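The Little Containers That Took Over My House

I didn't set out to become a person with opinions about lids. It started on a Thursday in November, when I was looking for the spare key to the shed and pulled out a drawer so full that it came off its runners and landed on my foot. Rubber bands, dead pens, a bag of screws from a Rakusov bookcase I gave away years ago (why did I keep the screws?). The key was in there too, stuck to a cough drop.

So I called my friend Saeed Ghorbani, who fixes watches and keeps 300 kinds of tiny parts in one back room without ever seeming to lose any. I asked him what I should buy. "Nothing," he said. "Clear a table first." I'd been hoping for a shopping trip, but okay!

He was right about the table. You want a big, pale one with nothing else on it, where a small thing shows up from across the room and can't sneak behind the fruit bowl. Then you bring your containers out a couple at a time and decide what they're for. My favorite pairing is still a little gray cylinder with a lid and a clear plastic box – they do completely different jobs. 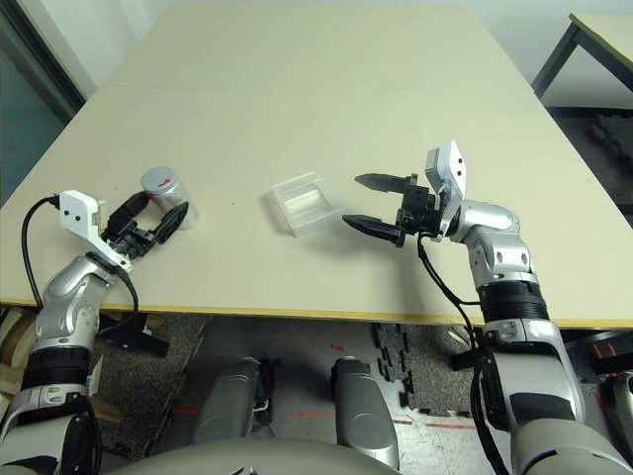
Clear or closed?

I went back and forth on this for weeks. Clear boxes are wonderful for anything you only sort of remember owning, like fuses or picture hooks, and you get to skip the labels. Closed tins and tubs are for things you use every day and don't need to look at. My tea lives in one, and so do the buttons I keep swearing I'll sew back on.

Saeed puts a dot of paint on his lids, one color per shelf, and I've stolen that idea shamelessly. I tried the fancy Flilline stackers first, all 27 pieces of them, and gave most of them to my sister. Too many sizes, and the lids only fit if you're in a good mood. Old jam jars have done better.

The drawer now holds five boxes and the shed key, which has a hook of its own that I keep forgetting to use.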